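Skilter compares finger pads for its hand-held gripper

Skilter has begun a side-by-side trial of finger pads for the hand-held gripper it uses to record sorting and packing tasks. The work started in January at the company's workshop in Rinine and is expected to run until each set of pads has completed 150 sessions.

Two pad materials are being compared. One is a soft rubber supplied by Tosus, which grips smooth plastic well at low pressure. The other is a firmer compound that Skilter moulds itself. Both fit the same black fingers, so a pair can be changed at the bench without taking the tool apart.

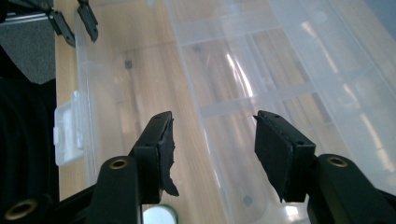
Wear is the main thing the trial is meant to measure. Ro-un Tak, who is running the tests, said earlier pads had been replaced whenever an operator complained, and that no proper record was kept of how long they lasted. Under the new rules the pads stay on until they fail a pull test, even when they look poor. The left finger now has a rough, torn inner face with a flap of material hanging from one edge, while the pad on the right is flatter and smoother. Tak said uneven wear of this kind was worth recording in its own right, as it changes where an object settles between the fingers.

The test tasks use clear plastic storage containers, including one divided into compartments. Transparent boxes are awkward for the cameras as well as the pads, Tak said, and glare on the lids has led to over 30 recordings being set aside for a second look. The lighting will stay as it is until the pad results are in, so that early and late sessions can be compared fairly.

Operators note the grip force at the start and end of each session and check the pads by hand at lunchtime. A set is withdrawn if it slips twice in a row on the standard pull.

Skilter plans to repeat the comparison on a fixed arm later in the year, using the same containers and the same pull test. Results from the hand-held tool will be shared with Tosus first.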